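How to Set Up a Color Button Tray for Rainy Afternoons

My grandson went through a stretch in August when he wanted to press everything in the house, the oven timer included, so I put together a button tray for him, and we've had more fun with it than with most of the toys in the closet. It takes very little time once you have your pieces together, so pour yourself a coffee and let's get going.

You'll need a plastic tray with a raised rim, a few big round push buttons in colors that are easy to tell apart, some mounting tape, and a handful of small plastic pieces or blocks to play with. I like a tray with a bit of texture on the floor, though a smooth one takes the tape better.

Start by wiping the tray with a damp cloth and letting it dry all the way. Set your buttons down without any tape and move them about until you like the look of it (I fussed over mine far longer than I needed to!). Leave plenty of open floor between them, enough for a child's whole hand plus a block or two. When you're happy, tape the bases down one at a time and press hard for 99 seconds each. My friend Hiwot Hadgu swears a slow count to five is plenty, but her buttons do wander.

Dark red, lime green and lavender on a red tray, with small pieces to move around them: 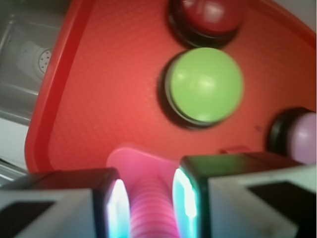
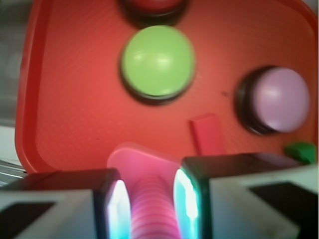
Now for the playing. Call out a color and let your little one press it, then swap and let them boss you around for a while. Once that gets easy, ask for a block to be put next to the green button, or in between two of them, and take turns making up the next place. Keep the small pieces away from babies, and when you're done, store them in a zip bag with the tray.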